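**Praying aloud when your mind goes blank (getting older, not getting better at it)**

**sosach_pew**
I've been asked to lead the prayers at our evening service in May. I used to do this without notes. Now I lose words halfway through a sentence, ordinary words like "harvest" or "neighbor," and I stand there. Last time the gap was long enough that someone in the second row said Amen for me.

I'm thinking of writing the whole thing out and reading it. My home group at Jekdale is split. Half of them think a written prayer isn't really prayer. What do people here do?

**mr_lowgate**
Write it out. The Psalms are written out. I've read mine from index cards for years and I don't feel the Lord minds.

**Idinine2241**
I'm going to disagree a little. I grew up with read prayers and I could say them while thinking about lunch. When I moved to a church where people prayed off the cuff, I had to mean it for the first time. I wouldn't want to go back.

That said, I'm 44 and I can still find my words, so take it for what it's worth.

**sosach_pew**
Thanks both. Idinine, I know what you mean about lunch. I can do that off the cuff too, though. I have heard myself say "Lord we just" 8 times in one prayer.

**ferncourt**
Is there a middle way? I use three headings on a slip of paper: thanks, sorry, please. Under each one I put a name or a place so I don't forget it. The rest comes or it doesn't.

**mr_lowgate**
> The rest comes or it doesn't.

That's fine if it comes. He's telling us it doesn't.

**ferncourt**
Fair enough. But short is allowed. "Lord, have mercy" is a whole prayer. The tax collector in Luke 18 got by on seven words in my Bible and went home justified.

**Idinine2241**
Also Romans 8:26, the Spirit helps us in our weakness, for we do not know what we ought to pray for. I take that as a reason not to script it. If the gap comes, let it be a gap. Why does silence in church have to be covered up?

**oldharbor**
Because the person standing in it is embarrassed, and so is everyone watching. I read that verse the other way. If the Spirit is interceding anyway, it doesn't matter whether I'm holding a sheet of paper.

My wife has had trouble with speech since her stroke. She can't do free prayer at all now. She can still say the Lord's Prayer start to finish, and the 23rd Psalm. Those are the ones she learned by heart as a girl. I used to be on Idinine's side of this and I'm not anymore.

**Idinine2241**
I'm sorry, oldharbor. I hadn't thought about it from that end. I still think there's a danger in reading, but I'd put it lower on the list than I did this morning.

**sosach_pew**
oldharbor, thank you for that. I've started learning the evening collect by heart, one line a day, while I can. "Lighten our darkness" went in quickly. I keep dropping "perils and dangers" and getting "troubles and dangers."

**mr_lowgate**
Troubles will do.

**ogola_road**
Coming in with a practical point. Print it large, 18 point at least, and double spaced. Mark where you want to breathe. And tell whoever leads the service beforehand that if you stop, they should wait, and only step in if you look up at them. We agreed on that at our place and it took most of the fear out of it.

Is it all right to post pictures in this section? Two from me. 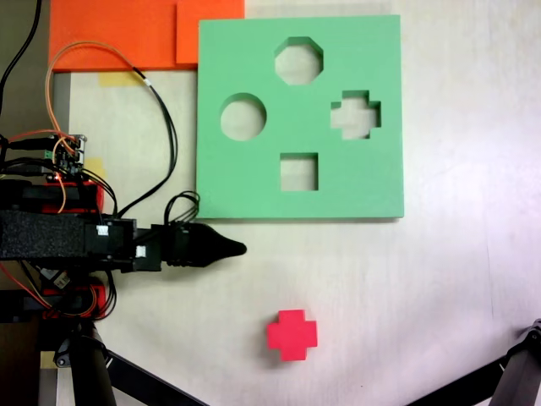
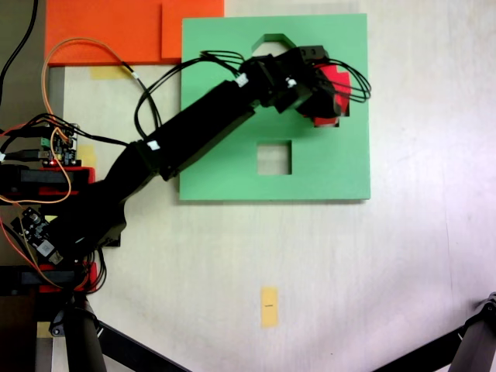

*Green board with the cutouts, red block on the table in the first and in one of the openings in the second.*

**ferncourt**
Pictures are fine here as far as I know. The look-up signal is a good idea, I'm going to suggest it for our readers as well.

**sosach_pew**
So am I. I've decided to write it out, large print, with one place left open in the middle for whatever is on my mind that Sunday. If nothing is, I'll leave it quiet and then go on to the collect.

**Idinine2241**
I could live with that. How long are you leaving the quiet?

**sosach_pew**
Three slow breaths. I tried it in the kitchen and it felt like a long time.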